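Hitport pair: setup and care notes

README for the two-gripper folding set. Keep with the kit. Last gone over September 2022.

What this covers

The Hitport is a pair of hand-held grippers, left and right, that record what a person does with them so that a bench arm can be taught to do the same. These notes cover how the pair is set up before a session, how it is kept going, and what to do when it sulks. They do not cover the arm, which has its own README and its own moods.

The recordings from this pair are released as Skeltano, knitwear part. There are 169 takes in it. If you only want the data, skip to "What is in the folder" and may your download be quick.

Before the first take

Unpack both grippers and put them on something soft. The finger linkages are tougher than they look, the pads less so.

Check the pivot screws. Every one should be snug and none should be tight. A tight pivot gives a finger that closes beautifully and opens when it feels like it. Use the small driver in the lid of the case. If it isn't in the lid of the case, whoever had the kit before you has it.

Open and close each gripper 19 times at an even pace. The Leten logger needs this to find the end stops. We have tried fewer. It accepts fewer without complaint and then reports that the fingers are permanently a little open, which you find out the following morning.

Run both cables away from the hands and over the edge of whatever you are working on. Cables drift back during a session, so look again between takes.

Wipe the lenses. Then wipe them again with the cloth you were supposed to use.

Working on knitwear

Most of the maintenance here comes from jumpers. Shirts are polite. A jumper stretches when you pull it, comes with you when you let go, and leaves fluff in the jaws as a souvenir. The usual way to begin is to lay it flat, take a pinch of the hem with one gripper and a side with the other, and straighten before any folding is attempted.

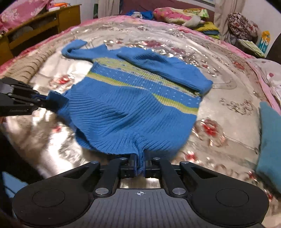 Take the smallest pinch that will hold. A big mouthful feels safer and puts a strain on the outer pivots, and it is the outer pivots that we keep replacing. If the knit starts to creep out from between the fingers, let go and take it again. Squeezing harder does nothing except wear the pads.

Ribbed hems hold well. Cuffs are awkward, being thick and springy and inclined to turn back on themselves. Loose stitches will catch on a linkage sooner or later. When that happens, stop, put the gripper down, and work the loop off with your fingers. Please don't cut it. We have one jumper that was cut free and it has been getting shorter ever since.

Shiny bedspreads are slippery and throw light back at the lens. Set the exposure with the garment already in place and then lock it. Left on automatic, the exposure hunts every time a sleeve moves, and the tracking goes off somewhere to think.

Sleeves

Sleeves come in over the body before the hem comes up. It matters less which one goes first than that you finish one before you start the other. With both half done, the grippers end up on the same side of the garment and sooner or later they knock together. They survive it. The calibration doesn't.
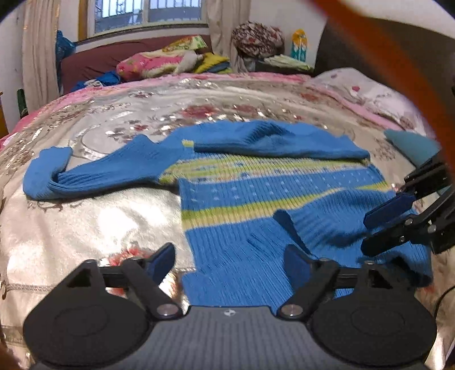 One sleeve folded across the top, the other still out to the side; second gripper coming in from the right.

After a knock, however small, redo the end stops and record a short check clip with the two grippers held apart. If the logger puts them in the same place, start again from "Before the first take" and try to be cheerful about it.

Routine care

After every session: pick the fluff out of the jaws with tweezers, wipe the pads with a barely damp cloth, let them dry open.

After every 63 takes: take the finger pads off, look for shine on the gripping face, and swap any that have gone smooth. Pads are swapped in pairs. A new pad facing an old one pulls the fabric to one side, and you will blame yourself for it for an afternoon.

In November, or whenever the heating comes on: expect static. Thin knits cling to the pads after release. Waiting a moment before moving away helps. Swearing has been tested thoroughly.

Faults

Finger closes but won't open. Pivot too tight, or fluff behind the linkage. It is nearly always fluff.

Finger opens but won't close fully. End stops are wrong. Run the opening and closing again.

Tracking jumps. Glare, or a sleeve over the lens. Look at the clip before you touch any settings. More than 3 jumps in a take and we throw the take away.

Logger shows one gripper only. Cable. If it isn't the cable, it is the other end of the cable.

Faint clicking on the right-hand unit. It has always done that. Quintero, who make the linkages, have had it back once and returned it with a note saying it was within tolerance. It clicked while we read the note.

What is in the folder

takes/ holds one subfolder per take, with video from both grippers and the finger opening as a text file.
checks/ holds the short clips recorded after knocks. There are rather a lot of them.
setup/ holds the end stop values for each session. Don't mix these between sessions.
dropped.txt lists the takes we threw away and why. Some of the reasons are terse.

Known limits

Beds and knitwear only. Nothing was ironed. The takes show a person's hands doing the work by way of a gripper, so they include hesitations, second attempts and a certain amount of fussing with hems. We have left these in. A folder that only ever sees tidy folds will be very surprised by its first real jumper.

Reporting problems

Open an issue with the take name and the time in the clip. "It looks odd" is welcome, though we will write back and ask where.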